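The Big Surface Gallery

Welcome to our little corner of the Mornville studio pages! Arsen Yatsenko and I have been collecting worn work surfaces for two years now, and this May we finally got round to sorting the pictures. We love a surface that shows its age. Tabletops, drawing boards, old counters, anything people have leaned on and written near and spilled on. The full collection has passed 2,817 pictures (I still can't believe that number), and 108 of them are on the wall at Natlow until the end of the month.

Today's addition goes in the Pale Surfaces set, my favorite of the lot. 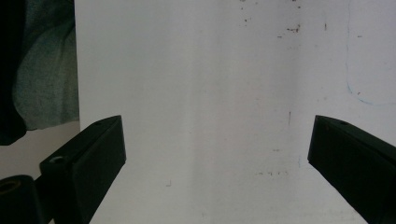 Off-white, with dark specks and a few faint ink lines. Pale Surfaces, no. 70.

I could look at those thin lines all afternoon! Arsen likes the specks better and says they remind him of a bird's egg, and now I see it every time. We printed this one large for the Natlow wall, right by the door, where the morning light is best.

Coming next is the Plarell set, mostly kitchen counters, with some gorgeous knife marks. If you have a well-used desk or bench near Mornville and wouldn't mind a visit, please write to us. We'd love to see it, scratches and all.

Lesia Antoniuk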